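Opérateur ou opératrice de collecte de gestes — site de Sademcombe

Gistotness automatise une partie de son atelier de préparation de commandes. Les postes de mise en carton seront confiés à des bras robotisés à partir de février, et les personnes qui les occupent passent progressivement à l'enregistrement des gestes, au contrôle et à la reprise des erreurs. Nous recrutons 3 personnes pour compléter l'équipe.

Le travail se fait avec une pince tenue à la main. Vous répétez des prises et des déposes selon une consigne écrite, puis vous notez les essais à refaire.

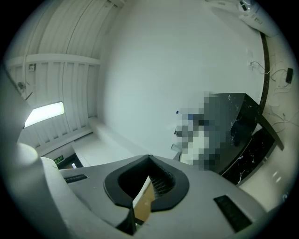 Les séances ont lieu en intérieur, par équipes de deux, avec une rotation des tâches dans la journée. La cadence n'est pas mesurée individuellement — seule la qualité des enregistrements est suivie.

Contrat de 8 mois, 26 heures par semaine. Formation assurée sur place. Aucun diplôme exigé ; une expérience en emballage ou en logistique est appréciée. Les salariés du site de Stultgate peuvent postuler en interne.

Candidatures à déposer à l'accueil ou sur l'espace emploi, référence 369, avant le samedi 24 novembre 2018.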